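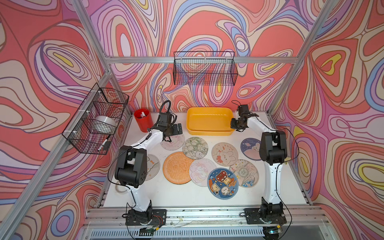
Abb. 1: Weiße Tischplatte mit gemusterten Wänden, hinten links ein rosa Untersetzer

Projektbericht: Runde Untersetzer auf gemustertem Grund
Gruppe Tutari, Wahlkurs Gestaltung

1. Ausgangslage

Im Kurs sollten wir eine Sammlung von Alltagsgegenständen ordnen und prüfen, wie gut man die Stücke auseinanderhalten kann. Wir haben uns für Untersetzer entschieden. Sie sind rund und flach und unterscheiden sich vor allem durch ihr Motiv. Das Projekt dauerte fünf Wochen, die Zwischenpräsentation war am 14. November.

Die Untersetzer stammen aus Haushalten der Gruppe und vom Flohmarkt in Trelemville. Eine einheitliche Serie war nicht geplant. Neben bedruckten Stücken mit Comicmotiven gibt es auch einen orangefarbenen Untersetzer mit erhabenem Blütenrelief, den man mit geschlossenen Augen ertasten kann.

2. Tisch und Hintergrund

Für den Tisch haben wir Weiß gewählt, weil die Ränder der Untersetzer darauf gut zu erkennen sind. Bei hellen Stücken stimmt das nur zum Teil. Die Tapete an den Wänden ist das Gegenteil: Wellenlinien in Korallenrot, Rosa, Flieder und Blau, dazwischen etwas Gelb. Sie war umstritten. Ein Teil der Gruppe wollte graue Pappe, am Ende blieb die Tapete. Als Ablage dient eine gelbe Kunststoffschale am hinteren Rand.

3. Einräumen

Zuerst werden die Untersetzer locker nebeneinander auf den Tisch gelegt. Dass sich manche überlappen, ist erlaubt. Danach kommen sie nacheinander in die Schale. Eine Reihenfolge nach Farben haben wir ausprobiert und wieder verworfen — beim Einhorn in Rosa und Lila auf Weiß war schon unklar, zu welcher Farbe es gehört.
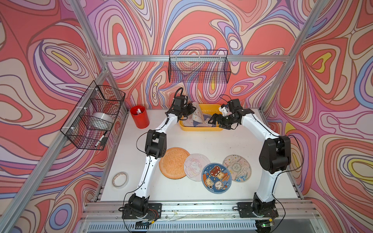
Igor Rusnák wandte bei der Zwischenpräsentation ein, eine Schale sei für eine Sammlung ungeeignet, das unterste Motiv sehe man nie. Er schlug einen Ständer mit Schlitzen vor.

Wir haben das besprochen und die Schale behalten. Ein Ständer nach dem Entwurf Stasier hätte sieben Schlitze gehabt und wäre bei dickeren Stücken zu eng gewesen. Den Einwand halten wir trotzdem für richtig. Liegen zwei Untersetzer übereinander, muss man den oberen anheben, um den unteren zu bestimmen.

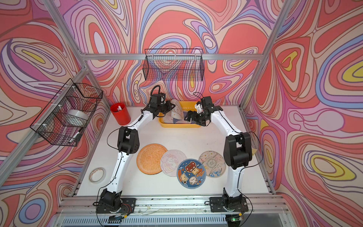 Beim Ablegen achten wir jetzt darauf, dass die Motivseite oben liegt. Das klappt bei den Gesichtern gut, weil man sofort merkt, wenn eines fehlt. Bei den reinen Mustern muss man genauer hinsehen.

4. Offene Punkte

Die Liste der Motive ist noch unvollständig. Im Dezember wollen wir sie ergänzen und den Aufbau mit einer schlichten Rückwand wiederholen. Dafür sind rund 29 Euro eingeplant.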